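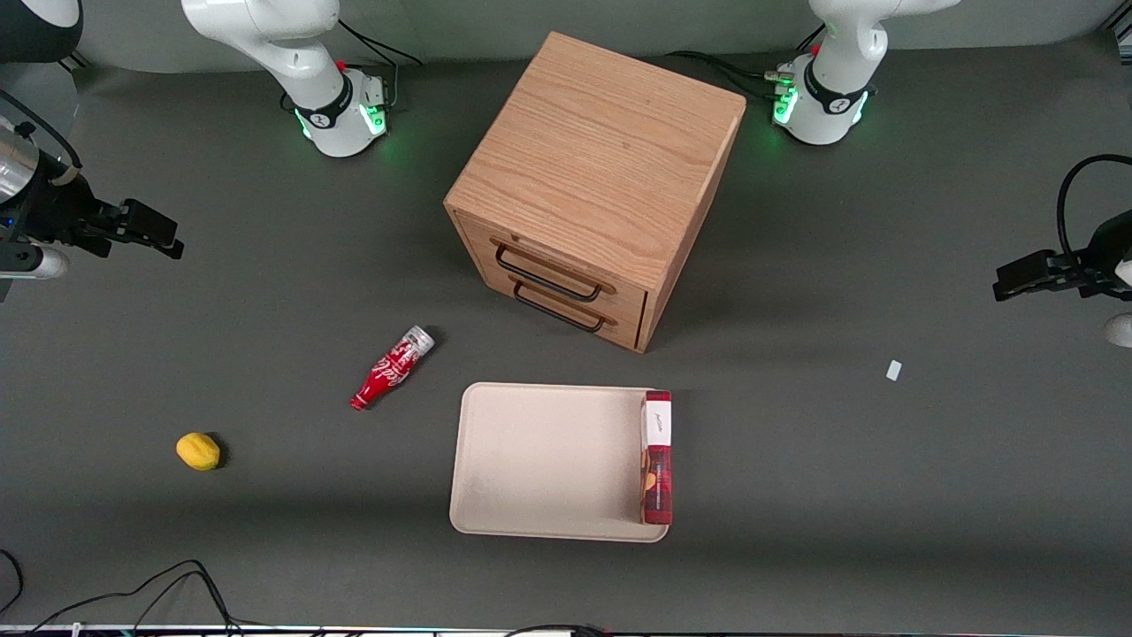
Siiri Kettunen asked at the January review why the group did not simply record more demonstrations. The Drultside project had 200 at that time, 145 of them usable, and most began from nearly the same layout. The report therefore treats variety of starting positions as its main concern – both arms are recorded, along with the wrist view. 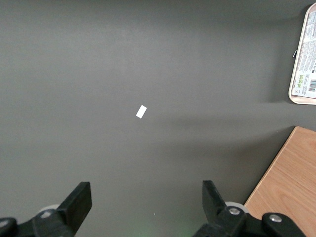
One reader of the draft asked that failed grasps be kept and labeled as such. The group agreed, and they are stored in a separate folder.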